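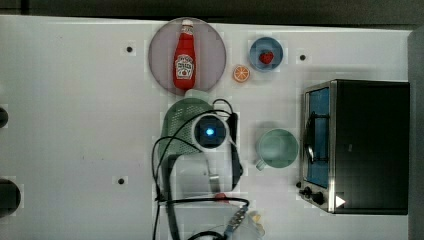
Do the people on a prep line lose hours when an arm takes over part of the work?
On our line they kept their hours, but the work inside those hours changed a lot.

Posted by turcotte_g
I run days at a commissary kitchen in Lestasia. We make 848 trays on a normal day with 22 people. Management wants arms on tray setup by the end of April and I have been told to write the new job sheets. Looking for people who have lived with it.

Reply from iida_k
We have had them at Stondero for 102 shifts. Setup went from four people to two, and the other two moved to allergen checks. Pay stayed the same. The checks are harder on the eyes and you can't talk while you do them. Two people asked to go back.

Reply from potgieter_nights
Disagree that pay staying the same is fine. If I am clearing faults on a machine I am doing a tech's job. We got the extra duty and no extra grade. Get the grade in writing before the arms are running.

Reply from iida_k
Fair. Ours was never raised and it should have been.

Reply from hsumampouw
Job sheets should start with who sets the table, and that is a person's job at every site I have worked. It takes longer than managers think. With a ketchup bottle lying on a plate, a strawberry in a bowl and a mug next to the toaster oven, somebody has to decide what goes where and write it down so the next shift lays it out the same way. Give that a name and a time on the sheet. We left it off and it came out of people's breaks.

Reply from turcotte_g
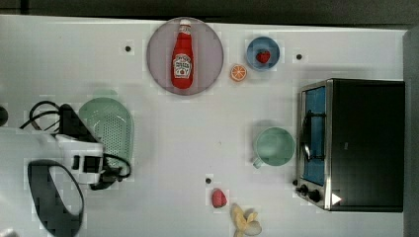 The sheet I have now puts setup and fault clearing under one person per shift, with a second person trained as cover. I am adding a line about where that person stands, because cables like the ones looping around the gripper by the colander are easy to catch with a sleeve. Herman, how long did you end up allowing for layout?

Reply from hsumampouw
22 minutes at shift start. Less once people know it.

Reply from potgieter_nights
And who covers when both trained people are out? We had that twice and the line went back to hand setup with nobody scheduled for it.

Reply from turcotte_g
Not covered yet. I will ask for a third.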